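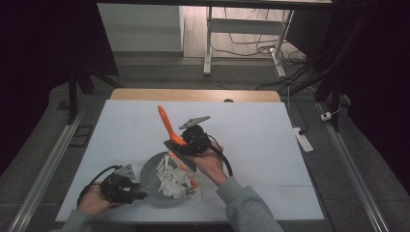 Should a grower with 700 acres buy a grain cart with tracks? For most farms that size, wheels are still the better buy, and the money left over is better spent on a scale and a good tarp.

Farm Life > Opinion > Machinery

Print this article | E-mail this article

Wheels will do for most of us
By Yakubu Eze

Every winter the same conversation starts up at the parts counter in Craddock. Someone had a wet harvest, someone left ruts in the low end of a field, and by December at least one of them has a quote in his pocket for a tracked grain cart. I have had that quote in my own pocket. I didn't sign it, and I think a good many of my neighbors shouldn't either.

I farm corn and soybeans on ground that runs from sandy near the road to heavy clay along the creek. The clay is 37 acres. When people talk about compaction on my place, they are talking about those 37 acres and the headlands. The rest of it drains well enough that I can usually be back in the field a day after a rain.

The tracked cart I priced was a Zokmont. It is a well-made machine. The welds are clean, the auger folds without a fight, and the dealer let me pull it for an afternoon behind my own tractor. It rode nicely across the rows and left a shallow print. I also looked at a wheeled Tarnov with a slightly smaller tank and wide tires, and the difference in price would have paid for a used seed tender.

The case for tracks is that they spread the load over more ground. I accept that. A full cart is one of the heaviest things on the farm, and it makes trip after trip. If you farm bottomland, or if you have so many acres that you can't wait for any of it to dry, tracks may be the thing that gets your crop out. I wouldn't argue with a man in that position.

But tracks have costs that don't show up on the first page of the quote. They have more rollers, more bearings and more places for mud to pack and freeze. They don't care for long road trips at speed, and my farthest field is nine miles from the bins. A worn belt is a bigger bill than a worn tire, and a tire can be changed by a local shop with a service truck. When I asked who would come out for a track problem in October, the answer was a man based in Unach, two counties over, who was already busy.

There is also the matter of what we do with a cart once we own it. A tracked cart tempts you to go in when the ground isn't fit. The surface looks all right afterward, so you figure no harm was done. Axle load still reaches down deep, whatever it's riding on, and you may not notice until the corn is short in July.

What I did was cheaper. I bought the wheeled cart, kept the tire pressure where the tire book says for field work, and picked one lane for loaded travel. We unload at the ends when we can. On the clay I stop filling the cart at about 700 bushels and make the extra trip. It slows the combine some. In the last 5 harvests I have been held up on that ground twice, and both times I went and cut something else.

I'd like to see dealers talk more about this. A salesman who asks how many of your acres are wet, how far you haul and who fixes your equipment is doing you a favor. Most of the ones I meet start with tank size and move straight to financing.

Some readers will say resale makes up the difference. Maybe it does, if you trade early and the belts are good. I keep equipment until it's tired, and so do most of the people I know. By then nobody is paying extra for an undercarriage that needs work.

If you're thinking about it this winter, get out your soil map before you call for a quote. Mark the fields that gave you trouble and add up the acres. Then call whoever would do the repairs and ask what a belt costs installed.

Print this article | E-mail this article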